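Why Our Robot Swung Its Arm When We Told It to Stop
Project report, Robotics Practice II
Ayane Amano, with Daichi Fukuda and Haruna Maruyama
Supervisor: Yoshinori Honda

Our project was supposed to be a cheerful one. We wanted our humanoid, Drotik, to pick up a can of chips from a table, walk it over to a store shelf and put it down standing up. And it did, plenty of times! But this report is mostly about the times the arm did something none of us had asked for, and about a stop button that didn't do what I'd assumed all semester it did.

If you only read one part, read the one about the stop. The sleeve problem is funnier, but the stop is the one that could hurt somebody. 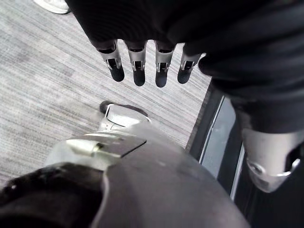 KAWAGUCHI, Wednesday, April 24, 2024

I'm writing this up while I still remember it properly. Daichi's notes are neater than mine and I've borrowed from them all over the place (thanks, Daichi).

The setup

Drotik wears black fabric covers over the arms. They keep fingers out of the joints and cables out of trouble, and they also bunch up in folds as soon as an arm bends, like a sweater that's a size too big. The hands have metal knuckles with rounded black tips. Walking and balance come from the controller that came with the robot, and I never touched that. My part was the arm motion, Haruna did the vision, and Daichi did the planner, which we named Plirndale for no reason I can defend.

One run goes like this: find the can on the steel table, reach, close the hand, lift, back away, turn, walk, place, let go. Somebody holds the stop button the whole time. We did 60 runs in total. In 12 of them the arm faulted, and those 12 are what the rest of this is about. A dropped can didn't count as a fault, by the way, just as a bad grasp.

What we thought it was

For a long time I blamed the table. Brushed steel throws a lot of glare under our lights, and the depth readings near the bright end were awful. Haruna showed me a point cloud where the tabletop had a big hole in it. So my theory was that the planner saw a surface where there wasn't one, tried to go around it and yanked the arm sideways.

It was a nice theory and I spent way too long on it. We moved the can to the middle of the table, we turned off one bank of lights, and Haruna wrote a filter that throws out the wild readings. The grasps got noticeably better and the faults kept coming at the same rate. I remember Daichi just looking at the log and then looking at me.

He'd noticed something I had scrolled past. Every single fault came after the elbow had been bent hard and was opening up again. The glare shouldn't care about the elbow at all.

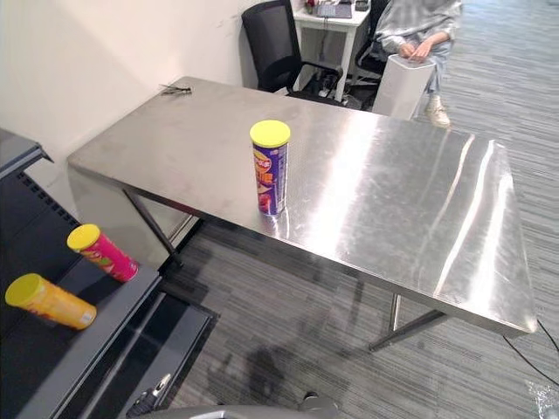
What it really was

The sleeve! When the elbow folded, the cloth got pinched in the gap at the joint. Then I'd command the arm to straighten, the motor would pull against the cloth, and the measured angle would fall behind the commanded one. My controller has an integral term, so the longer it lagged the harder it pushed. After a moment the cloth slipped out, and all that stored-up push let go at once. The arm snapped out past its target and the joint went into overspeed fault.

We checked this the boring way. We rolled the cover back above the elbow with tape and ran the same motion in the air, no can, no walking, and got no faults. Then we pulled the cover down again and the lag was back in the plots, clear as anything. I could even make it worse by bending the elbow slowly, because that tucks more cloth into the gap.

About the stop

On two of the faulted runs, the person with the button pressed it while the cloth was still caught. I'd always believed the button cut power to the arms. It doesn't. On our setup it tells my controller to hold position, and "position" meant the last commanded angle, the one the arm hadn't reached yet. So the controller kept pushing toward it, the cloth let go, and the arm swung AFTER the stop was pressed.

Nobody was touched either time. But I had been standing closer than I should have been, because I trusted that button, and when I told Mr. Honda he stopped the runs for the day and had us write it all down before we changed a line of code. I was annoyed for maybe five minutes. He was right. 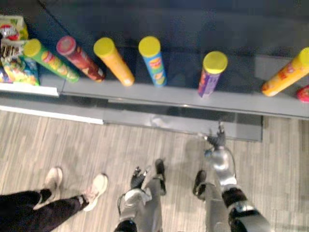 Placing is where people creep in closest, too. The can has to go down between its neighbors without knocking them, and you want to see it happen, so you lean in, and then you take a step, and by the end of a session you're well inside arm's reach. I did it, Daichi did it, and Masanobu Noguchi did it on his very first visit to help us out.

Changes we made

Stop now holds the measured angle, clears the integral term and drops the torque limit in the same cycle.

The integral term has a cap. It should have had one from day one, and that's on me.

If the elbow lags its command for too long, the run ends by itself and the arm goes limp slowly.

The sleeve is now held with an elastic band on each side of the elbow. Haruna sewed them, and they look fine.

While the arm is powered, we stand farther back than it can reach, placing included. If you want a close look you ask for a stop first and wait for the answer.

Still open

We haven't done a full set of runs with the new controller, so I can't give you a fair fault rate. The bench tests look good, but the bench doesn't walk. I also want a real power cut for the arms, separate from the legs so the robot doesn't fall over, and Lornura (the lab's parts supplier) has quoted us a relay board that would do it. With luck it gets here before July.

The glare filter stays in. It didn't fix the thing I wrote it up for, but Haruna's grasps are better with it. The logs and plots are in the project folder, and the faulted runs are in the subfolder called "sleeve," which used to be called "glare."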